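Subject: Re: [cell-builders] What are you all budgeting for grippers this January?

Hi everyone,

Thank you, Riet, for kicking this off — I've been meaning to write up our numbers, and your question finally got me to sit down with a cup of tea and do it.

Riet Segers wrote:
> We have two arms on the plan for Devport and I keep
> going back and forth on fingers. Do you buy finished
> ones from Sonetti or print your own? And what do you
> set aside for cables?

We went with two arms at Jindbridge as well, one to hold and one with a tool, and I'd put the gripper money into the holding side first. 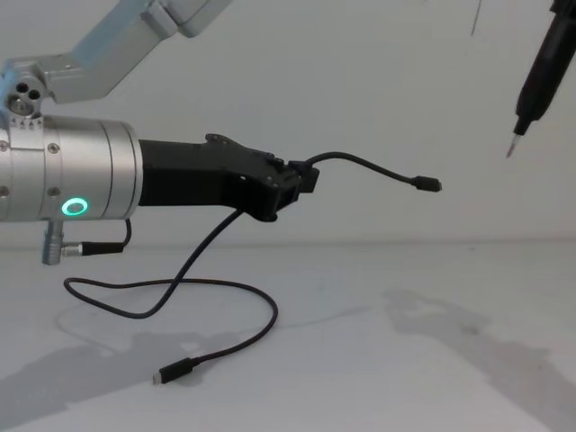 Left arm with a cable in its gripper, tool arm at upper right.

On price, Nambiar quoted us 157 dollars for a set of fingers and Sonetti came in at 110, before shipping (do ask about shipping, it hurt!). 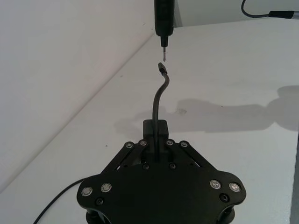 Spare parts are the line I'd fight hardest for, Riet, and it's the one our office always wants to trim. Look at how close the cable's little connector tip sits to the screwdriver bit, with only a narrow gap between them, and you'll see why I'd like a second set of fingers and a few extra bits on the shelf before we start. I would put cables on their own line, too, so they don't get swallowed up by "misc."

Happy to send you our spreadsheet if you can put up with my color coding.

Warmly,
Jo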